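About Flilero

Flilero is a small planning office in Stastville. We help people who are thinking about buying robot equipment work out what they need, what it will cost them over time, and in what order to buy it. We don't sell machines, and we don't take a commission from anyone who does. Most of our clients are school labs, small workshops and young companies, and a good many of them come to us with one quote already in hand and a nagging feeling that something has been left off it. (Something usually has – cables, spare finger pads, a second charger, the hours it takes to train the people who will use it all.)

We began in May with a single job, a shopping list for a college lab that wanted to teach robots everyday table chores. The list they had was very good on arms and very thin on everything else. We spent a long and happy week going through it line by line, and by the end we had a plan they could pay for in two stages and a way of working that we still use today.

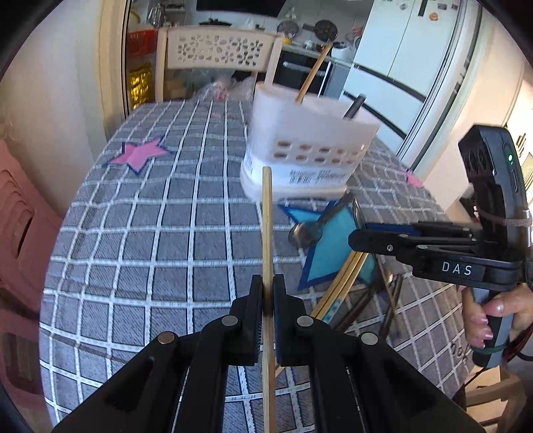 The first thing we ask any client is what the work looks like on an ordinary day. How big is the table? Who sets it up again between tries? Will two people be working side by side, and is there room for their elbows? It sounds like small stuff, but it decides a great deal of the budget. Hand-held grippers, for instance, may let a team start gathering practice material well before a full robot arm is in the plan, and that can move a large purchase into the next budget year, when there is more to go on.

We also like to see the chore itself, with the real objects. Spoons and chopsticks are thin and awkward, and they ask quite different things of a gripper than a box or a mug would. If your work is mostly flatware, we want to know that before you spend anything on fingers.

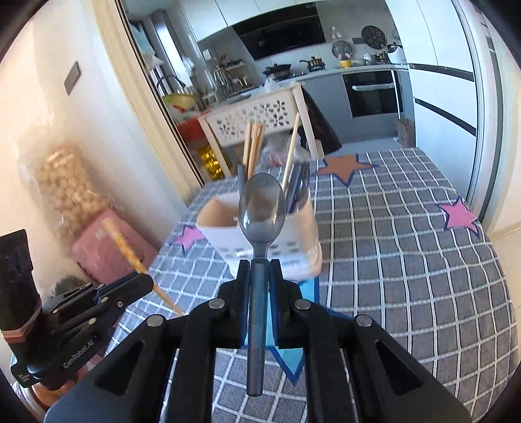
Holding a spoon upright in front of the utensil holder.

Our planning package is called Musumari, and it covers 5 things: equipment, space, training, upkeep and a reserve. You get a plain spreadsheet and a written plan to go with it, in words your finance office can follow without calling you. For clients who already own equipment we have a shorter review named Võ, where we look over what you have and tell you what is worth keeping. We are always pleased when the answer is "most of it"!

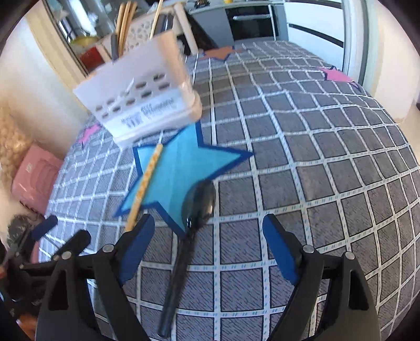
Gripper fingers on either side of a black spoon, with the utensil basket to the left.

A first talk with us is free and lasts 75 minutes, and yes, we do tend to use all of them. Bring your quotes, your floor plan if you have one, and whoever will be using the equipment day to day. We meet clients at our office in Stastville or at their own place, whichever is easier, and we are glad to come back for a second look once the first boxes have been unpacked.

Page last updated 25 September 2022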